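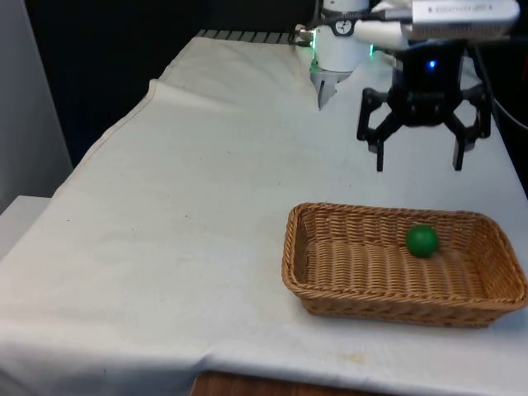

Do you need a permit to march on the sidewalk in Nollov? As the ordinance stands now you don't, as long as you stay on the sidewalk, keep a path open for other people and obey the walk signals.

OK. I've been asked that so many times since the Tridine Avenue march that I wanted it at the top where people can find it. Rest of this is long and I'm writing it before work so forgive the mess.

Background for anyone who wasn't following. In July there was a march down Tridine over the police stop on Mellonum Street, the one where the kid ended up with a broken wrist and no charge. Went from Benkirane Park to city hall. Peaceful, hot, slow. At the corner by the bank the police lined up across the sidewalk and said the march was over because there was no permit. People said they didn't need one. Officers said they did. Then 17 arrests, mostly for "failure to disperse," a few for blocking a sidewalk. The sidewalk the police were standing across.

I was not one of the 17. I was at the back with my sister and her stroller and we got turned around at the pharmacy. So I saw the line, heard the announcement (sort of, the loudspeaker was mush), and did not see the arrests themselves. Putting that down because somebody on the neighborhood page has me quoted as a witness to things I wasn't near.

**What the council has in front of it**

Two things. People keep mixing them up.

First one is the permit rewrite. It would make any group over 80 people apply ahead of time, even if they never step off the curb. Application goes in 18 days before. Eighteen days! The July march was put together in 2. If something happens on your street and you want to be out there that week, that's no use to you. There is an exception in the draft for "spontaneous events in response to breaking news," but the police chief decides what counts, and there's no appeal that would be heard before the thing is over.

Second one is the dispersal order rules. This is the one I like. Says officers have to give the order loud enough to be heard at the back, say which way people can leave, and wait a reasonable time before arresting anyone. "Reasonable" isn't defined. Hala Bennani asked for a number of minutes to be written in and got told that would tie the department's hands. Well yes.

They're being voted on separately but everybody talks about them as a package, and I think that's on purpose. You get the good one if you swallow the other.

**The hearing**

Went to the November 2021 hearing, the second one. First was mostly procedural and I left halfway through to get the kids.

Packed. Chairs ran out, people along the walls, one of the radiators going full blast. Public comment got cut short per speaker once they saw the sign-up sheet, so a lot of folks were editing on the fly with a pen.

Said Fahmy spoke early. He has the phone repair place on Tridine and I honest-to-god didn't know which way he'd go. He said he lost an afternoon of business in July and wasn't happy about it, and he also said the thing that closed his door was the police line and not the march. The march went by and a few people came in and bought chargers. Once the line went up no one could reach him from either direction. He'd brought his receipts in an envelope. Council didn't ask to see them.

Then Indrek Kalniņš for the downtown merchants group, reading a letter in favor of the permit rewrite. I'll try to be fair. His point was that an owner needs notice, so they can staff up or close early, and that a surprise crowd is frightening to some employees whatever it's there for. I don't think that's a crazy thing to want. I just don't see why notice has to be permission. You could have a form that says hey, we're coming, here's the route, and nobody gets to say no. Somebody behind me muttered the same thing. It isn't in the draft.

Asmaa El Ouafi was one of the people arrested. She talked about the wait afterwards mostly – zip ties, the bus with no air, not getting to call her mother until night. Charge was dropped in September but she had to take three mornings off work for it to get dropped. Very level voice. She ran over her time and the chair let her, credit where due.

The chief answered questions for a while. He said the order was given more than once. He said he could not say from memory where the officer giving it was standing. He said the department now has a better loudspeaker. I wrote that down word for word becuase it was the closest thing to an admission all night.

No one asked him who decided a permit was needed. I kept waiting for that one. The current ordinance is two pages, I've read it on my phone in line at the grocery store, and there is nothing in there on sidewalks besides keeping them passable. So either somebody got it wrong or somebody made it up. I'd like to know which, and so would the lawyers I guess.

**Where the votes are**

Going by what they said out loud and nothing else. Nesma Radwan is against the permit rewrite, for the dispersal rules. Asked the best questions too, had tabs all over her copy. The two from the north side sounded like yes on both. The chair wouldn't say. My own council member said he was "listening," and he was looking at his phone for a good part of it, so I've written to him.

If you write to yours, keep it short and put the name of your street in it. The clerk told me emails go in the packet if they arrive by noon the day before the vote. After that they get forwarded and who knows. Written letters can be dropped at the front desk, ask for a stamp with the date on it.

Say which one you're writing about! Permit rewrite or dispersal rules. Hala says half the emails so far just say "vote no," and the staff are logging those as against both.

A couple people asked if they can still march while this is pending. Same answer as up top, the old rules hold until a new one is signed. I'm not a lawyer. If an officer tells you to leave, ask which way, out loud, and go that way, and argue about it later on paper. That's what the legal aid woman told us in the hallway and I'm just passing it along.

Comments are open but I'm approving them by hand after last time, so it may be tonight before yours shows up. Please dont post officers' home addresses, I will delete it. Also if you have video from the corner by the bank, specifically anything with the sound of the annoucement on it, email me. There's a clip going around that starts right after it ends, and the lawyers have that one already.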